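Play kitchens: a doubter's gallery

I was sent to look at the play kitchens in Arnport by Villads Ingvarsson, who thinks I'm unfair to toys. I probably am. I have sat through plenty of talk about what a small plastic hob does for a child's imagination, and I've never seen much to back it up. A saucepan and a patch of mud did the same job when I was small, and the mud was free.

Still, people buy these things, nurseries especially, and they ask me which bits are worth having. So I went round with a notebook and a cup of bad coffee and looked at the hob, the sink and the stuff that comes with them. The captions are short. If you want somebody to tell you it's all charming, there's a Siller catalogue for that, all 400 pages of it.

The hob and the sink

Spiral rings, in this day and age. I doubt many four-year-olds have met one at home, but they do look like something that gets hot, and a flat black square wouldn't. The knobs sit in among the burners, where a real cook would burn a wrist reaching for them. 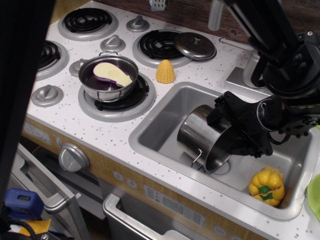 Half an aubergine in the pan on the hob, sweetcorn standing on its end, and the lid parked on another burner in both pictures. 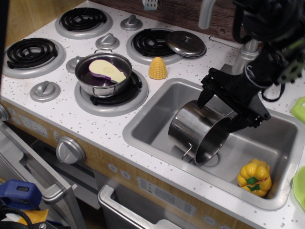
The pans

I'll give ground on the pans. Stainless steel, with wire handles, and they look like pans. Poul Vídalín, who ran a nursery kitchen corner for 20 years, reckons metal ones outlast everything else in the box. He also admits they make a dreadful racket at half past three, when everyone is tired. He puts a tea towel in the sink. I'd put the pans on a high shelf.

Lids are another matter. In my experience the lid is the first thing to go, usually under a radiator, and after that you have a pan with no lid for the rest of its life. Kvaran will sell you a spare, but you have to order the whole set to get it. I wrote to ask why and had a very polite letter back that didn't say.

The vegetables

Why half an aubergine? I can see the point of a cut face - it tells a child what's inside - but I've yet to meet one who asked for aubergine, real or otherwise. Villads says that's the whole argument for including it. He said the same about celeriac.

The corn is better. It stands up by itself, so it gets used as a lighthouse, a rocket and a person called Keith, and hardly ever as corn. I count that in its favour.

The worktop

White with grey speckles. My aunt had a worktop very like it and spent years wiping at crumbs that weren't there. On a toy I suppose it hides the felt tip. The Emari leaflet calls this sort of finish "timeless", a word I've only ever seen used about things that date quite badly.

What it costs

Item 746 on the Arnport price list is a full kitchen corner, delivery extra. I asked whether anyone buys just the pans and a bit of veg, and was told you can, though it isn't advertised. That's what I'd do. Stand them on an upturned crate, see if anybody plays with them for longer than a week, and think about the rest in August when the old stock gets marked down.

Villads wants it noted that he disagrees.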